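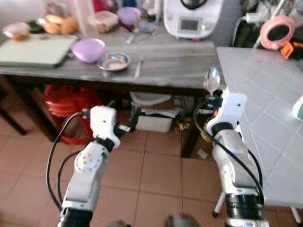
Tips from a two-armed kitchen build

I've been at this since January, mostly on weekends, and the number one thing I'd tell anyone putting a pair of arms in a home kitchen is to sort out the cables first. I left mine till last and had to pull half of it apart again. Leave big lazy loops on the outside of each arm, more slack than looks sensible, then run the wrist all the way round both directions by hand before you switch anything on. If a loop goes tight anywhere, it'll find that spot again at full speed!

Spoons are a pain. They're shiny, they're skinny in the handle and they twist. Grab them partway down the handle with the bowl pointing up, and go easy on the grip force. I started at 6 on the Flonness controller (its scale goes up to 1000, don't ask me why) and crept up from there until the spoon stopped swivelling. A wrap of silicone tape on the fingers helps too - the cheap plumbing stuff is fine.

Practise with things that can't hurt you. Plastic bowls before glass, spoons before knives, water before soup. Once you do move up to a glass bowl, only put a little liquid in it. I mopped the floor 3 times in one evening before that sank in. Tiles are forgiving, the grout less so, and a bit of bicarb and an old toothbrush got the worst of the colour out.

Turn bowls upside down when you're teaching the arm where they live. A dome is much easier to bump gently than a rim, and you won't be fishing screws out of it later.

Keep food and anything with a plug toward the wall, and the working stuff at the front where both arms can reach without crossing over. I marked my limits with masking tape and it's still there, a bit grubby now.

On bolts: the Bunometti brackets come with short ones that are OK for a bench but not for a floor stand. I swapped mine for longer ones from Trelthorpe (part 681 in their catalogue) and the wobble went away. Check them again after the first week, they do settle.

Last one, wipe the grippers down with warm soapy water on a cloth, never under the tap. Flour gets into everything - I still haven't worked out a decent cover for the wrist joints, so if you've sewn one, send me the pattern.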